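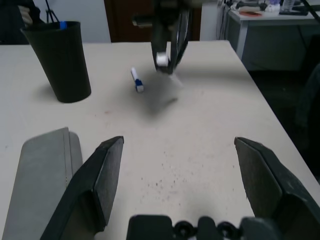
Access Control and Visitor Badging Working Group – Minutes

28 September 2022
Posted by Guðlaug Ásgeirsdóttir
14 shares | 3 comments

Present: Ynyr Prydderch (chair), Guðlaug Ásgeirsdóttir (minutes), one representative each from Facilities, Network Operations and Reception. Apologies from Payroll.

1. Previous minutes
Accepted with one correction. Item 4 should read "door controller", not "door contactor".

2. Badge migration
The Memthorpe site has 2,000 active badges on the old low-frequency format. Facilities reported that 200 have been reissued on the encrypted format. The Estell readers accept both formats, so the two can run side by side until the old one is switched off. Reception asked for a fixed cutoff date. The chair proposed the end of November, subject to card stock arriving. Agreed.

Badges with no recorded use in 12 months will be disabled before reissue. Network Operations will run the report from the Isterora server and send it to department heads for checking.

3. Door controllers
Three controllers on the east stairwell lost contact with the server during the last firmware update. Doors stayed locked from outside and exit was unaffected. Events were held in local memory and uploaded once the link came back, but with timestamps one hour behind. Cause: time zone setting returned to default after the update. Network Operations has corrected the setting by hand and will add it to the update checklist.

4. Visitor badges
Sitthichai has quoted for self-service sign-in at the main entrance. The quote covers the kiosk and printer but leaves out integration with the badge database. Discussion on whether visitor badges should open the turnstiles or whether visitors should be let through by Reception – no decision. Ynyr Prydderch to request a revised quote with integration priced separately.

5. Lost property
Reception asked whether items found in shared rooms should be logged in the access system. Agreed that they should stay in the Reception log, with the room and date entered.

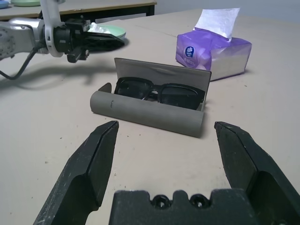
Gray eyeglass case, open, on tabletop.

6. Any other business
Reader at the loading bay still beeps twice on a valid read. Facilities to check the buzzer setting.

Next meeting to be set by email.

Comments (3)

dockside_b
The double beep is on the bike shed reader too. Please add it to the ticket.

Margit
Does the 12 month rule apply to people on long leave?

Guðlaug Ásgeirsdóttir
Margit – department heads can mark those badges to keep when they get the report.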